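Luvik Tabletop Pick Set — data card

Maintainer: Roxana Arango, Stedico
Hardware integration: Heikki Hirvonen
Release: May
Episodes: 2627

Summary

Luvik is the demonstration set that ships with the Golell two-finger gripper kit. It covers short pick, lift and place tasks on household objects and toy kitchen items, recorded on a white table. Kit owners can use it to fine-tune a policy before collecting their own episodes, or to check that a new installation gives comparable views.

Camera streams

There are 2 color streams per episode, wrist and head. The wrist camera sits behind the fingers and moves with them. Expect the tops of tall objects to leave the view on close approach.
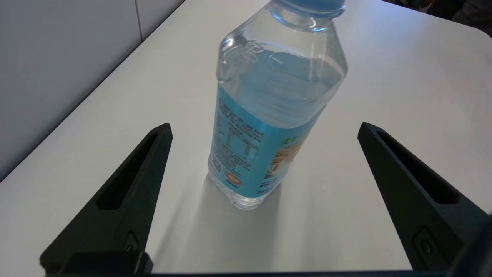
Wrist view, fingers open, water bottle between them.

Streams are time-aligned at export. Dropped frames are filled with the previous frame and flagged in the dropped column. Depth is not included.

Objects

Transparent and reflective items are in the set on purpose. Earlier Stedico releases used opaque blocks only, and policies trained on them did poorly on bottles. Labels and packaging were left on. Filled bottles are logged as filled, but fill level and mass are not recorded.

Gripper state is stored as normalized opening, 0 closed and 1 open. Motor current is raw and uncalibrated — do not compare it across units.

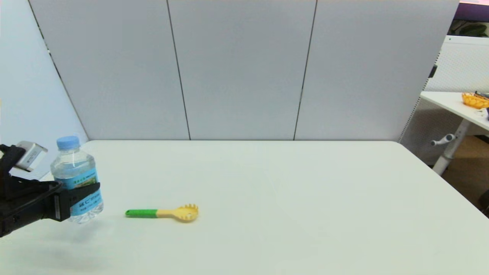

An object counts as lifted when the annotator marks its base clear of the table in the head stream. Naomi Mushi wrote the labeling guide; Carla Saliba did the second pass. Where the passes disagreed, both labels are kept under lift_a and lift_b.

Known issues

Head camera exposure was left on auto. Brightness shifts when the arm covers much of the table.
Task strings use inconsistent names for the toy utensils. A mapping file is in /meta.
Background is nearly constant. Do not expect transfer to cluttered rooms without more data.

Access

Included with the kit license. Redistribution needs written permission from Stedico. Send label corrections to Saimi Vainio with the episode ID and frame index.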